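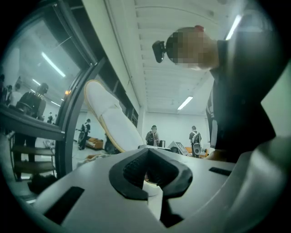
Attachment 1, added by requester

Ticket: Prior authorization form keeps bouncing back, pain clinic refills
Opened by: Kacper Marciniak, Ponetdale front office
Product: Wostis e-prescribing, with the Tristenis insurance add-on
Status: Resolved
Opened 30 November 2023

First message

Hi all, me again! So we've got a weird one with the refill requests. Ever since the October update, any time one of our doctors writes a painkiller script for longer than a week, Wostis pops up the prior authorization form (fine, it should), we fill it in, we hit send, and it comes straight back with "Supply limit exceeded, initial visit." Except these are not initial visits. Most of these folks have been coming to us for years.

I went through the rejects before lunch and there are 22 of them sitting in the queue. All long-time patients, all a second or later fill. New patients go through with no trouble, which is sort of the reverse of what I'd expect from that message.

Things I already tried, so you don't have to ask:

Logged out and back in. Same.
Different computer, the one by the records room. Same.
Cleared the browser history, which also logged me out of everything else I own, so thanks for that.
Typed one in by hand instead of using the refill button. That one WENT THROUGH. But it took me forever and I can't do that for the whole queue.

Right now I'm phoning the pharmacies one at a time and it's eating my whole day. Could somebody take a look before the afternoon clinic?

Kacper

Reply from Mieczysław Sowa, support

Hi Kacper, thanks for all the detail, especially the bit about typing it in by hand. I think that's our clue.

When you press the refill button, Wostis copies the old prescription over, and one of the things it copies is the visit type. My guess is that it's copying a blank, and Tristenis reads a blank as a first visit. Then the short supply limit kicks in and you get the bounce.

Can you open one of the rejected ones for me, go to the Details tab, scroll down past the diagnosis code and tell me what's in "Visit type"? Don't change anything yet, please, I want to see it as it is.

Mieczysław

Reply from Kacper

Blank! I checked 5 of them and every one is blank. On the one I typed by hand it says "Established" because I picked that from the list myself. I didn't even know the field was down there, it's below where my screen stops.

Reply from Mieczysław

Great, that matches what I get on my test account. Looks like the October update added that field and never filled it in for patients who were already in the system. New patients get asked at check-in, so theirs is always set.

For the ones stuck in your queue, this should work:

Go to Queue, then Rejected.
Tick the ones you want (up to 2000 at a time, so you've got room).
Choose Bulk edit, then Visit type, then Established.
Save, and wait for the little green bar to finish before you press Resend. If you press it early it sends the old version again and you'll be back where you started.

Try it on three first and let me know. And please have whoever signs for the clinic look over the list before it goes, I can fix the form but I can't tell you which visit type is right for a patient.

Reply from Kacper

OK so I did three, with Dr. Qian looking over my shoulder, and two went through right away. The third bounced with a different message, "Prescriber ID missing." Is that the same thing or a new thing?

Reply from Mieczysław

New thing, but a small one! Was that script written by somebody who has left the clinic? The refill button keeps the old prescriber. Open it, swap in the current doctor, have them sign again, resend.

Reply from Kacper

Yep, she retired in the spring. Swapped it, Dr. Qian signed, gone. Then I did the rest in one go and the queue's empty. I got one more of the prescriber ones in that batch and fixed it the same way.

Is the blank field going to come back next time I hit refill, though?

Reply from Mieczysław

It will for any patient you haven't edited yet, sorry. The fix is in version 3 of the add-on and I don't have a date for you. Until then, set the visit type on the patient's main page and it'll carry over to each refill. I've linked your ticket to the bug so you'll get an email when it ships. Closing this one, but reply any time and it opens back up.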